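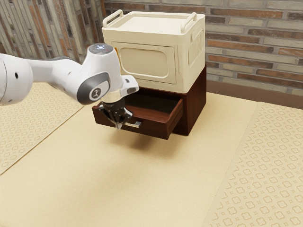

Arm at the drawer handle in the rendered bench scene, drawer partly open.

November — Horobets Workshop
7 min read

Section 4. Setting up the drawer task

Work through this section after the arm has been assembled and homed. You will load the bench scene in Drilix, teach the approach to the drawer handle, and run a short pull at low speed. All of it is done in simulation. The matching work on the real bench is in Section 5, and you should not start it until you can run the last step here without a fault.

You need:

A computer with Drilix installed
The Vumton arm profile, the same one you used for homing
The Donbridge bench scene file
Your joint offset sheet

Note: If you build in a shared workshop, save the scene under your own folder. The copy in the common folder is the one everyone starts from, and saving over it changes the drawer settings for every other bench.

4.1 Loading the scene

1. Open Drilix and choose New Session.

2. Load the bench scene file. Wait until the status line reads Ready. On an older laptop the brick wall and the patterned mats take longer to load than everything else put together. You can turn off background textures in the View menu and lose nothing you need for this task.

3. Load the arm profile. The arm comes in from the left side of the table with the gripper pointing down.

4. Type in your joint offsets from the sheet. Press Apply after each joint. Drilix does not keep values that have been typed but not applied.

5. Check that the cabinet and the storage box on top of it are both set to Solid in the object list. The box is not part of the task, but the arm has to be stopped by it. With the box set to Visual Only, the planner will route the wrist straight through it and report a clean path.

Caution: Do not delete the box to get more room. A path that works only without the box will be wrong on any bench where something is stored on the cabinet.

4.2 Placing the base

The base position in the scene has to match the base position on your bench. If it doesn't, the taught points will carry over with the wrong reach.

1. On your real bench, measure from the center of the base plate to the nearest face of the cabinet. The standard layout uses 379 mm.

2. Enter that distance under Base Offset.

3. Look at the scene from the Top view and confirm that the line from the base to the cabinet does not cross a joint limit marker. A marker shows as a red arc on the tabletop when you switch limits on.

4. If it crosses, move the cabinet. Don't rotate the base. Rotating the base means doing the offsets again from the beginning.

Note: The mats are flat artwork and have no thickness in the scene. If you use real mats, measure them and add the thickness under Table Height. A thick rubber mat is enough to make the fingers land high on the handle.

4.3 Teaching the approach

You will teach three points: Clear, Near, and Grip. Jog speed should be set to Slow for all of them.

1. Set the drawer position to Open 3 in the object list. This leaves the drawer partly out, so you can see the handle and the side walls at the same time while you jog.

2. Jog the arm until the gripper is well above the tabletop and in front of the drawer. Save this as Clear.

3. Lower the gripper until the fingertips are just above the handle. Check from the Front view, then from the Side view. One view is not enough — a fingertip that looks lined up from the front can be in front of the bar by a full finger width.

4. Save this as Near.

5. Open the gripper to 34 mm.

6. Lower the gripper until one finger is behind the bar and the other is in front of it. Go slowly and stop at any contact warning. Save this as Grip.

7. Close the gripper and watch the force bar. It should rise and hold. If it rises and drops back, the fingers are slipping off the bar and Grip needs to be saved again, slightly lower.

Caution: Keep the wrist from tilting between Near and Grip. The finger that goes behind the bar has very little space there, and a small tilt will drive the tip into the drawer front.

4.4 Checking the line-up from the wrist

Switch to the Wrist view before you run anything.
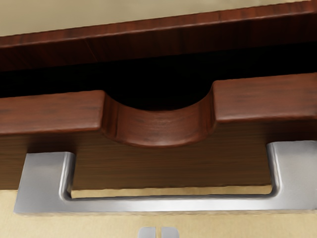
Side-to-side error is the most common fault in this task, and it is easiest to correct while the fingers are still clear of the handle. Jog the gripper back until you can see the two fingertips and the bar together. The half-round finger pull cut into the top rim of the drawer front makes a good center mark, being placed above the middle of the grip bar. Move sideways until the narrow gap between the fingertips points at the notch. Don't line up on the ends of the bar. The right end can run out of view when the wrist is close, and if you split the part you can see, you will end up too far to the left.

1. With the gap lined up on the notch, look at the angle of the bar. If it slopes in the view, the wrist is rotated relative to the drawer.

2. Turn the last joint in small steps until the bar is level. Some slope is acceptable at a distance, but take it out before you save Grip.

3. Save Near and Grip again if you changed either one. Clear does not need to be saved again.

Note: The dark gap over the drawer rim shows no detail in the Wrist view. Don't use it for judging depth. Use the Side view.

4.5 Running the pull

1. Send the arm to Clear.

2. Set run speed to Low and pull direction to Drawer Axis. If Drawer Axis is grayed out, the cabinet has not been selected as the target object.

3. Press Run Once. The arm goes to Near, then Grip, closes, pulls, opens, and returns to Clear.

4. Read the log. A good run ends with the line PULL DONE and no contact warnings.

5. Repeat the run with the drawer set fully closed. You will need to save a second Near and Grip for this position, as the handle is farther back.

6. Save the session and export the points file.

If the run stops early:

Stops at Near — the path to Grip is blocked. Check the finger opening first.

Stops at Grip with a contact warning — a fingertip is touching the drawer front. Go back to 4.4 and check the wrist rotation.

Drawer moves a short way and stops — the pull direction is off the drawer axis and the drawer is binding. Select the cabinet again and reset the direction.

Log shows BOX CONTACT — the upper part of the arm has touched the storage box on the way back to Clear. Move Clear farther from the cabinet and run again.

Caution: The points file holds your offsets along with the taught points. Do not load a file from another bench onto your arm, even if the two arms were built from the same kit.

Keep the exported file with your offset sheet. You will be asked for both at the start of Section 5.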